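Cuaderno de celda – abril, lunes
Puesto bimanual, tarea de textil y agua

Reviso el procedimiento de celda después de la auditoría interna de Rerkthorpe. Quedaron abiertos tres puntos: cables, agua dentro del recinto y nomenclatura de episodios. Los dejo por escrito para que Ebuka Ojo los pase a la hoja de puesto.

1. Cables. El bucle de servicio entre base y muñeca se comprueba con el brazo en extensión máxima y luego plegado. No debe tensarse en ninguno de los dos casos ni quedar debajo de la pinza. Si un bucle invade la zona de agarre se para, se recoloca y se anota. No se corrige a mano con los motores alimentados, tampoco «solo un momento».

2. Agua. Volumen máximo en bandeja: 300 ml, medidos con probeta. La bandeja va siempre al fondo, nunca contra el carril. Cualquier salpicadura sobre el carril o las placas de base obliga a cortar alimentación antes de secar. Falta decidir si el corte lo hace el operador o el segundo de turno; en la norma de Skellus figura el operador y yo lo dejaría así.

3. Fuerza de pinza. Para textil acolchado, límite en nivel 4. Con el nivel 5 el tejido queda marcado y la lectura de apertura deja de ser comparable con la serie anterior. El límite se fija en el fichero de configuración, no en el mando.

4. Agarre simultáneo. Cuando las dos pinzas tocan la misma pieza, la que llega segunda entra a velocidad reducida. Esto no estaba escrito en ninguna parte y cada operador lo hacía a su manera. Propuesta de redacción: «la segunda pinza no cierra hasta que la primera esté parada».

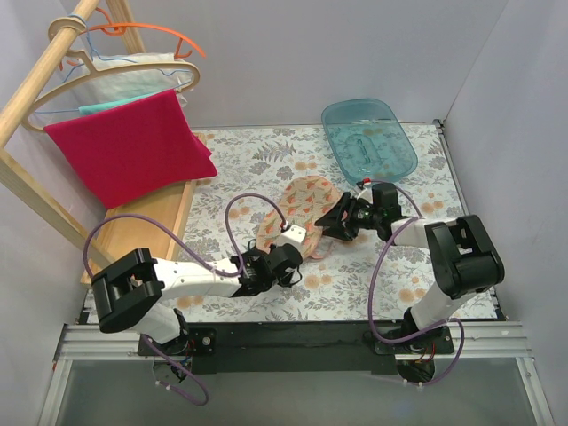 5. Fondo y accesorios. La esterilla se coloca a tope con las paredes y se revisa que no haya pliegues. Las perchas y telas del tendedero se cambian solo entre series, nunca entre episodios de una misma serie.

6. Nomenclatura. El episodio 197 aparece dos veces en Etim con operadores distintos. Hasta aclararlo, los dos quedan fuera del conjunto. A partir de ahora el número lo asigna Musport al abrir la sesión y no se edita después – si hay error, se anula y se abre otro.

Pendiente: etiqueta de volumen máximo en la bandeja, repasar el par de apriete de las bases, preguntar a Ebuka si la parada de emergencia se prueba al inicio de turno o de sesión.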